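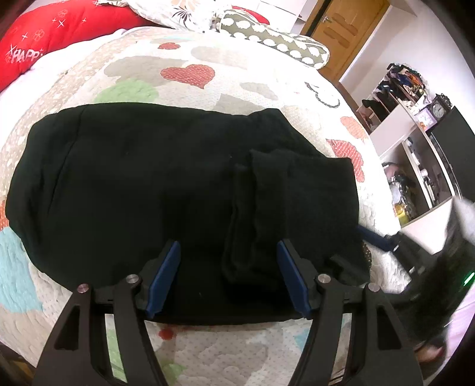
Talk notes, 14/05/2019. Small venues + new acts

Open w/ Fadanel story. Five songs, no label, sold 2,000 downloads off one support slot. Pause. Ask who's heard of them.

Then the point: opening slots still work, IF people can find the record same night. Most can't. Merch table closed by the encore, link broken, band name spelled wrong on the poster (Prenach, twice!!)

Pornetti set times. Doors 7, first act 7.10, room half full. Push them on this. Fifteen minutes later costs the venue nothing, bar likes it too

Toivonen tour - skip if running over. Main thing is they played the new single frist, not last. Crowd still talking over song one, so maybe not. Say I'm unsure.

Play clip, 5 seconds of the chorus only. Check sound BEFORE.

Money slide: go slow. Split of door, who pays the enginer, who pays parking.

October showcase, sign up sheet by the coffee

Questions. Repeat them into the mic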